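# Chapter 6: Setting Up and Checking the Gripper

## Introduction

The preceding chapters treated the robot arm as a set of joints and links. The present chapter turns to the tool at the end of the arm. In the training cell used throughout this book, that tool is a parallel gripper with two fingers, and it is the part of the cell that the technician will adjust, inspect, and repair more often than any other.

The material is drawn from the maintenance course first taught at the Campbell training center and later adopted at Vukberg. Both sites work with the Jillum cell, which exists in a physical version and in a rendered version supplied with the Griltavent simulator. Students are expected to complete every procedure in the simulator before they carry it out on the physical cell. The numbers used in the two versions are the same, and a setup sheet prepared for one may be used with the other.

By the end of the chapter the student should be able to:

- mount the gripper and confirm that it is seated correctly;
- set the open and closed positions of the fingers;
- define the tool center point and check it;
- align the view from the wrist camera with the tool;
- record the condition of the gripper in the service log.

Readers who have not finished Chapter 5 should do so first. The terms *flange*, *home position*, and *approach direction* are used here without further definition.

## 6.1 The Gripper as a Serviceable Part

A gripper is simple in outline. A palm carries the drive, and two fingers move toward and away from each other along a common line. When the drive closes, the fingers meet the part from both sides and hold it by friction. Each of these elements can go out of adjustment on its own, and the fault that the operator reports is seldom the fault that the technician finds. A dropped part may be the result of worn fingers, a loose flange screw, a closing position entered wrongly, or a tool center point that was never updated after a repair.

For this reason the chapter follows a fixed order. Mechanical seating is checked first, then finger travel, then the tool center point, and the camera last. A later step depends on every step before it. A technician who adjusts the camera to correct an error in the mounting will obtain a picture that looks right and a cell that does not work.

The service log from the Vukberg cell offers a useful illustration. At cycle 3,706 the arm began to place parts short of the target. The operator moved the target in the program, and the cell ran without complaint until the next tool change, when every part was placed long. The original cause was a gripper that had shifted on its flange. Correcting the program had hidden the fault and then doubled the work needed to remove it.

## 6.2 Before Work Begins

Work on the physical cell is carried out with the drive power off and the lockout in place, except where a step states otherwise. The student should have the current setup sheet at hand. Any sheet older than revision 18 lists the former finger set and must be discarded.

The gripper should be brought to the home position and opened fully before power is removed. If it cannot be opened under power, it is to be treated as holding a part, and the release procedure in Section 6.7 applies.

In the simulator there is no lockout, but the student is required to mark the step on the checklist all the same. Habits formed in the rendered cell are carried to the real one – this applies to omissions as much as to good practice.

## 6.3 Reading the Wrist View

The wrist camera looks past the palm and along the fingers. It moves with the tool, so the palm remains at the bottom of the picture wherever the arm is sent, and the background changes behind it. Students who are used to a fixed camera often find this confusing at first. It is helpful to begin with the two fingers and to decide whether the space between them is clear or occupied before giving attention to anything else.

Three points should be checked each time the view is opened:

1. Both fingers are visible from the palm to the tip.
2. The palm sits low in the picture and does not hide the space between the fingers.
3. With the gripper closed on a part, both inner faces can be seen to meet it.

A view that fails the first or second point is corrected at the camera mount. A view that fails the third point calls for a return to the finger settings in Section 6.5, and the camera should not be touched.

The commanded position of the fingers is shown on the tool page of the simulator and is to be compared with the view. Setup sheet 215 gives the reference values. Where the value and the view disagree, the student records both and proceeds to the fault table at the end of the chapter.
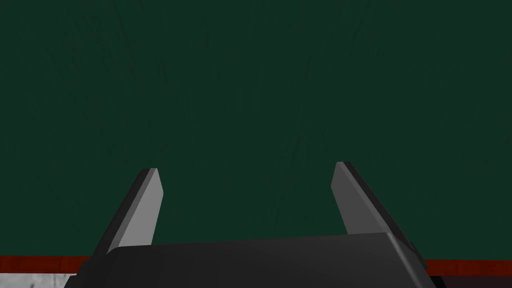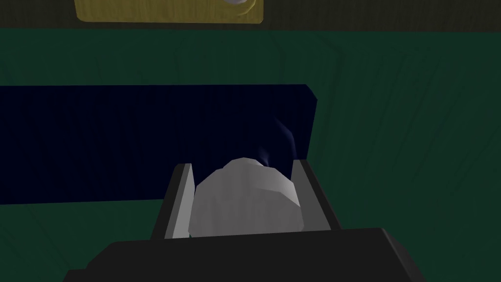
**Figure 6.1.** Wrist views rendered in the simulator. First view: fingers apart, with nothing held between them. Second view: a light gray object held between the fingers.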